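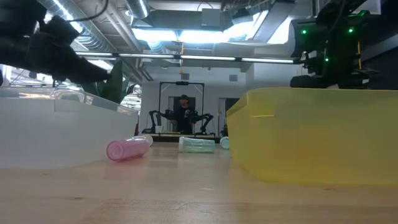
*2 min read*

I've been translating for a living since my twenties, and no book has bossed me around like Catríona Mulcahy's *Prulard*. It's 263 pages of small-town gossip in Irish, and I said yes over the phone before I'd read past page 68 (never do this!).

The trouble was the aunts. They all talk at once, they all swear differently, and one of them rhymes when she's cross. I tried giving her limericks. Awful. I tried plain prose and she just lay there on the page, so I called Adel Soliman, who does the Arabic version, and we moaned at each other for nearly two hours. He'd turned her rhymes into proverbs, half of them made up. I stole the idea that same night and felt great about it until my editor at Bodlow, Baoshan Fu, wrote "who says this??" in the margin eleven pages running.

We fought over commas all through July. She won most of them. I kept the word "gobdaw," which I love, and a footnote on turf that she still wants gone.

Catríona read the final draft on a train and sent me one text: "The aunts are louder in English." I'm taking it as praise. The paperback goes to the printer next month, footnote and all, unless Baoshan gets there first.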